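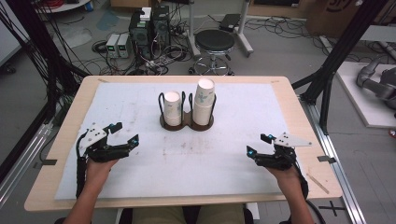 Cempaka Saragih

Speaker notes – "Droladero: teaching grippers to move paper cups"

Slide 1. Say hello, say name slowly. Leave the picture up while people find chairs.

One gripper in each hand, a cable down each forearm. The fingers are black plastic with bits of blue, and I will be asked about the blue. It was the filament we had.

The job: take a cup off one stack, put it on the other. Two wire loops, two stacks, a foam board to work on. My nephew could do it at two. Our software is older than that.

Slide 2. What it cost. Grippers printed at the Mowat workshop, 72 dollars in parts for the pair, plus screws I have stopped adding up. Do not get into the screws.

Slide 3. Why hold them by hand? You do the task yourself, the grippers record it, and the arm gets to learn from your bad habits. Mine include squeezing. Paper cups are unforgiving about squeezing.

We have 1,021 recordings so far. PAUSE. Somebody usually laughs. If they don't, move on.

Slide 4. Things that went wrong.
– Version one of the finger hinge lasted 20 minutes.
– Cups stick together. You reach for one and get three.
– Cables. Strain relief first, everything else second. I did it the other way around and lost a weekend in October.
– The foam board shows every smudge. Buy two.

Slide 5. Clutance, our logging script. Skip if past 5 minutes on the previous slide. File names are in the handout, including the one spelled wrong that everything now depends on.

Slide 6. Demo, if the arm is in a mood for it. Have the video ready in the other window. Check the sound is off – I swear on it at one point.

Questions. Bench hours at Mowat are on the last page. Bring your own cups.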